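Eltex Deed and Exhibit Storage Trays

Document storage for solicitors' offices, chambers and tribunal hearing rooms

Product group: Storage and handling
Supplied by: Carrasco Legal Supplies, Bremotbridge
Page last revised: April 22, 2022

Overview

The Eltex tray is an open-topped storage tray for paper files, deed packets and small physical exhibits. It is intended for firms that keep original documents on site and need to move them between a strongroom, a fee earner's desk and a hearing room without repacking. The tray takes foolscap and A4 material laid flat. Deeds folded to the older long format fit lengthways.

Trays are sold singly or as a set with a lockable cabinet. The cabinet version, Eltex 18, holds 18 trays on fixed runners. The runners are not adjustable, and trays from the earlier Esten range do not fit them.

Construction and finish

The tray body is folded from one sheet and has no loose fittings inside. Corners are closed, so that staples, treasury tags and loose seals stay in the tray when it is tilted. The outer faces carry a recessed label holder at one short end. A second holder can be fitted at the opposite end at the time of order, but not afterwards.

The finish is a baked coating suitable for ordinary office conditions. It should be cleaned with a dry cloth. Solvent cleaners will mark it, and the resulting damage is not covered by the warranty.

Lids are a separate item. The standard lid lifts off and has two sealing points, one at each short end, which accept numbered pull-tight seals of the kind used for court bundles. Where chain of custody has to be recorded, the seal numbers should be entered on the movement sheet supplied with each lid. 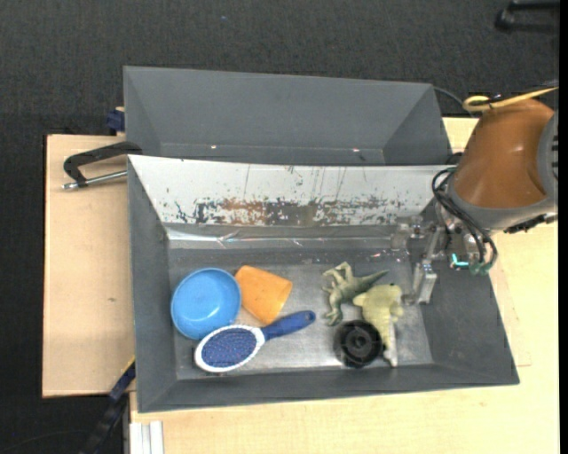
Exhibit use differs from document use in a few respects. Physical items should be bagged and tagged individually before they go into a tray, and each should have its own line on the schedule. Household articles produced in tenancy, inventory and probate matters are the usual case. A blue bowl, an orange cup and a blue and white hairbrush placed in one bin would need three entries, each with a description sufficient to tell the article from any other of its type. Colour and general form are normally enough for articles of low value. Anything fragile should go in a padded insert – part EI-2 – and not against the side of the tray.

Labelling

Labels are printed on plain card and slide in from the top of the holder. The pre-printed version has fields for matter number, client name, fee earner, date deposited and review date. Firms using their own matter numbering can have the card overprinted; the minimum order is 218 cards, that being one full box. Artwork should be sent to Napaporn Bunnag in the print office, who will return a proof before the cards are run.

Loading and handling

Maximum load per tray is 8 kg, evenly distributed. Trays may be stacked with lids on, up to four high, on a level surface. They should not be stacked without lids, as the upper tray will then rest on the contents of the one below. The cabinet must be fixed to the wall before any trays are loaded.

Delivery and returns

Single trays and lids are sent from stock. Cabinets are made to order, and delivery takes about 2 weeks from receipt of a signed order. Delivery is to a ground-floor entrance unless stairs have been notified in advance. Overprinted cards cannot be returned. Other items may be returned unused in their original packing.

Changes to this page

The Esten lid was withdrawn in February and replacement lids for those trays are no longer held. Existing Esten users should speak to Bijan Ranjbar about part exchange.

Contacts

Orders and stock: Glenys Lewis
Cabinets and wall fixing: Jailson Sales
Part exchange: Bijan Ranjbar
Label printing: Napaporn Bunnag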